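Part-time testers wanted for the Stosico two-arm kit

Posted by Brutau, December 31, 2025

We are looking for people to spend time with a robot and tell us what they think of it. The robot is the Stosico, a two-arm tabletop kit that we plan to start shipping in April, and the people can be pretty much anyone who is at least 18, can sit or stand at a table for a couple of hours, and has opinions about how things should work. If you have ever muttered at a dishwasher panel or rewritten somebody's assembly instructions in the margins, please keep reading!

About the kit

The Stosico comes in two boxes. One holds the arms, the other holds the control unit, the table clamps, the cables and a printed guide. You teach it by moving a pair of small handheld controllers, and the arms copy what your hands do. Do a task enough times and the software tries to do it by itself. It is meant for school labs, small workshops and people who like building things at home, so it has to make sense to somebody who has never touched a robot before. That is where you come in.

We have had our own people on it all fall, and by now we are too used to it. We know which cable goes where. We know that the left controller needs a firm squeeze before it wakes up. A first-time user knows none of that, and we want to watch where you get stuck, what you try first and what you skip in the guide (everybody skips something, and we would love to know what).

What you would be doing

Most sessions are about ordinary table jobs. You will pick up cups, bowls and kitchen tools with the arms, tip things from one container into another, stack, sort and put away. It sounds simple, and for your own hands it is. Through a gripper it becomes a really absorbing little puzzle, and most of our first group asked to stay past the end of their slot.
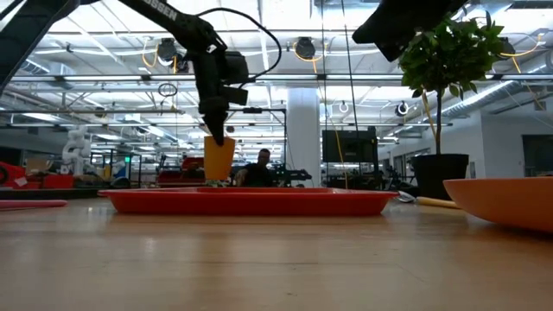
Each session runs two hours with a break in the middle. You get a task card, a few minutes of free practice, and then a set of repeats. Afterward you fill in a short form and talk with one of us for ten minutes or so. Later sessions get into setup: unboxing the kit, clamping the arms, following the guide from page one, and running the calibration with no help from us unless you ask for it.

There is also a take-home part for a smaller group. If you have a sturdy table and can spare the space for two weeks, we will bring a kit to your home, leave it with you, and check in by phone. You would keep a diary of what you tried. Short notes are fine. So are long rants.

What we are looking for

We have 30 places in this round, and we want a real mix. Some testers should be comfortable with tools or code. Plenty should not be. We would especially like to hear from:

Teachers of any subject, any grade
People who cook or bake for a living
Left-handed people (our last group had far too few)
Anyone over 60
People who use glasses, hearing aids or a wheelchair
Hobbyists who have put together a kit of any kind, from model trains to sewing patterns

You do need to read English well enough to follow a printed guide, and you need to be able to come to our test space for at least four sessions between January and the end of March. The controllers currently require some grip strength in both hands. We are working on a version that doesn't, and if that matters to you, write to us anyway -- we are keeping a separate list for that test and would be glad to add you.

You can't take part if you work for a company that makes robot arms or if you live with a Brutau employee.

Pay and practical things

Testers are paid $80 per session, including the setup sessions. The take-home group gets $800 for the full two weeks, paid when we collect the kit and the diary. Bus fare and parking are covered on top. We pay by bank transfer at the end of each month.

Coffee, tea and sandwiches are on us. Wear something with sleeves that stay close to your arms, leave dangling jewelry at home, and tie back long hair. Every table has a stop button within reach and we will show you how to use it before anything else. Press it whenever you like. You will not break anything, and if you do manage to break something, that is a very useful result for us.

We record the arms' movements and video of the table during sessions. The consent form explains what is kept, for how long, and how to have your recordings deleted. It is two pages, in plain language, and you can ask to see it before you apply.

Who you'll meet

Sewwandi Cassim runs the sessions and wrote most of the task cards. She taught middle school science before she joined us and she is very good at letting people figure things out. Grażyna Kurek looks after the printed guide, and she will be the one scribbling when you turn a page back and forth looking for something. She means it when she asks you to be blunt. The current guide is the fourth version, and the third lost six pages after testers told her how little they used them.

After the last round we changed the controller strap, moved the power switch to the front of the control unit, and dropped a whole menu from the software. All three came from testers. We send everyone a list at the end showing what was changed and what we decided to leave alone.

How to apply

Send us an email through the contact form on the Brutau site with "Stosico testing" in the subject line. Tell us your first name, which days and times usually suit you, whether you are interested in the take-home group, and one household product that drives you up the wall and why. No resume, please. A few lines are plenty.

We will reply to everybody, and we will start filling places as soon as the first messages come in. If this round is full by the time you write, we'll ask whether you want to be first in line for the next one.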